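Hellent Tabletops - Frequently Asked Questions

Last updated 07/08/2018

Which tables do these answers cover?
All the pale wood tops we make at the Sutherland workshop: the Uteslow desk, the Plarside dining table and the loose tops we sell without legs. The care is the same for every one of them, so you only have to learn it once!

Will my top look like the one in the store?
Close, but never identical, and we love that. Grain is different in every board - some tops are nearly all straight lines, some have big lazy loops, and plenty have both. Stop by and we'll happily pull out a few so you can choose. 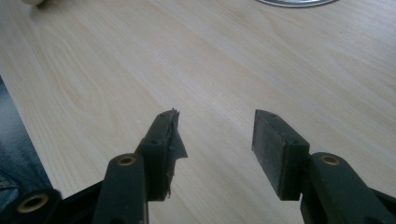 Pale top with looping grain and straighter streaks to the right.

Are tiny dark specks a fault?
No, they're welcome on our tops. If a speck bothers you, send us a note within 20 days of delivery and we'll talk about a swap.

Why does the color seem to change during the day?
Light! A matte top can look almost creamy by a window and a good bit tanner under a lamp. Try it in a couple of spots before you settle on one.

How do I clean it?
Soft cloth, warm water, a drop of dish soap. Wipe with the grain and dry it right away. Please skip scouring pads and anything with bleach.

Can I put hot pans on it?
Use a trivet, always. Mugs are fine on a coaster.

How much weight can the Plarside hold?
170 pounds, spread evenly. It's a great table for jigsaw puzzles, sewing, big messy dinners - just don't stand on it.

Do you sell samples?
Yes, 11 dollars each, mailed flat. Ask for item 754. We cut a new batch every October, and they go fast.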